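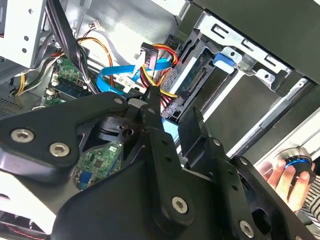 Lo que cuentan las sillas vacías

La parroquia de Clilholm tiene 600 bautizados en el registro y, un domingo corriente, 92 personas en los bancos. La pastora que llegó en noviembre no se fía de ninguna de las dos cifras. «El registro incluye a gente que se mudó hace años, y el recuento del domingo incluye a los del coro, que vienen por el coro», dice, y pide que no se publique su nombre.

Hablamos en la sacristía. Su diócesis le ha recomendado el programa Barkico, un curso de acogida de diez sesiones que ya se siguió en la iglesia vecina de Brerkton. Los folletos hablan de renovación. Le pregunto qué hay detrás de la palabra.

«En Brerkton se apuntaron 62 y acabaron 30», responde. «Me lo presentaron como un éxito. Pregunté cuántos de esos 30 no pisaban antes la iglesia y me dijeron que eso no se había medido.»

No rechaza el curso — lo empezará después de Pascua —, pero ha quitado dos sesiones y el cuestionario final. Le molesta sobre todo que se pregunte a los recién llegados en qué grupo quieren servir. «Una mujer viene porque ha enterrado a su marido y le damos una hoja con casillas.»

¿Y si no funciona? Se encoge de hombros. En Whitelaw, su destino anterior, abrió el templo las tardes laborables sin actividad alguna. Entraba poca gente, y casi ninguna volvía el domingo. Yo le digo que eso también suena a fracaso. «Puede ser», contesta. «El consejo opinaba lo mismo que usted, y cerraron en cuanto me fui.»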